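Linear perspective for beginners
Handout for week 2, drawing and visual communication
Instructor: Wolfram Harms, Estham evening program

Please read this before Monday. We will draw from the first minute, so bring a long ruler, an eraser and two pencils (one hard, one soft).

1. The horizon line

The horizon line is always at the height of your eyes. If you sit down, it goes down with you. Many students draw the horizon where they think the land ends, and then the floor looks like a wall. Decide first how high the viewer stands, and draw this line very lightly across the whole sheet.

2. Vanishing points

Lines which are parallel in reality and go away from us meet at one point on the paper. For level lines, such as floor boards or the top of a door, this point lies on the horizon. A ramp has its point higher or lower. Vertical edges stay vertical in our exercises — we leave three-point perspective for March.

3. The tiled floor

Mark equal steps along the bottom of the sheet and connect each mark to the vanishing point. Now you need the cross lines, and here most mistakes happen. Do not guess the distances. Draw one diagonal through the first tile and continue it. Each place where it crosses a line to the vanishing point gives you the next cross line.

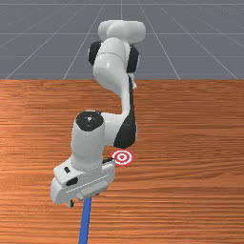
The spaces between the cross lines become smaller very quickly, and near the horizon you may stop drawing them. A pale line in the distance is enough for the eye.

4. Homework

Draw a floor of square tiles twice, once with a low horizon and once with a high one. Keep the construction lines visible, because I grade them too. Use paper of at least 70 cm in width — on small sheets the diagonal becomes inexact.

Questions before class: room 114, from 5 p.m.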